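Print this page
E-mail this release

Batitz to Buy Sidewalk and Plaza Cleaning Robots in Two Stages

Purchase plan sets aside money for charging, training and repairs before the first machines are ordered

The city of Batitz will buy autonomous sweeping robots for its paved public squares under an equipment plan released Friday. The plan calls for 4 machines in the first stage and 6 more in the second, if the first group meets the targets set by the Department of Public Works.

The robots will work on open pavement where the department's ride-on sweepers are slow to get to or too heavy to use every day. Streets, curb lanes and gutters will stay with the existing truck fleet. No positions are being cut, and sweeper operators will be offered training as robot supervisors.

"We looked first at what the job is and then at what to buy," said Heather Pollock, director of equipment planning for the department. "A plaza is big and mostly flat, but people cross it all day from every direction. The machine has to pick up what is on the ground and stay out of everyone's way while it does it."

Pollock said the department wrote its requirements around mixed debris, including leaves, broken pieces and flat scraps that a brush can push along without lifting. Bidders will have to show that their machines can tell loose material from patterned or discolored paving, a problem that came up often in talks with other cities.

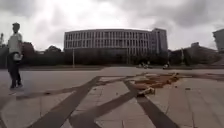
A pedestrian crosses a paved plaza with debris on the tiles.

The purchase will be made through an open request for proposals. Hanier, a consulting firm that works with cities on fleet purchases, helped draft the document. Bidders may offer machines for sale or on a lease of up to 6 years, and must give a price for each so the two can be compared. Prices must include batteries, brushes, software updates and the removal of machines at the end of their service life.

"The sticker price is the part everybody asks about — it is also the easiest part to get wrong," said Bram Wouters, a senior planner at Hanier. "Brushes wear out. Batteries lose range. If a city budgets for the robot and leaves out the rest, the money for the rest has to come from somewhere in the second year."

Under the plan, each machine must be available for work on 89 percent of scheduled shifts, measured monthly. Time lost to rain or public events will be left out of the count. A supplier that misses the target for two months in a row must provide a replacement unit at no charge. The second stage will go ahead only after the department has reviewed a full season of shift records, including the fall leaf period.

Charging equipment will be bought separately and installed at the Pindora Street depot. The building's electrical panel needs to be upgraded before any machine can be delivered — that work is already in the department's capital budget and is scheduled to be finished in January. A locked storage bay will be added at the same time.

The machines will run at walking speed and must stop for any person in their path. Each one will be assigned to a trained supervisor, who can pause or recall it by phone. Early-morning shifts will begin at 5 a.m., with shorter daytime passes where needed.

Before submitting prices, bidders must complete a site demonstration on Sastry Square. Each machine will be given the same area to clean and will be scored on pickup, coverage and response to pedestrians. Scoring is out of 100 points, and the results will be published with the contract recommendation.

Suppliers can request the proposal documents from the purchasing desk at the Department of Public Works. Questions must be sent in writing, and answers will be shared with all registered bidders.

Media contact: Heather Pollock, Department of Public Works, Batitz

Print this page
E-mail this release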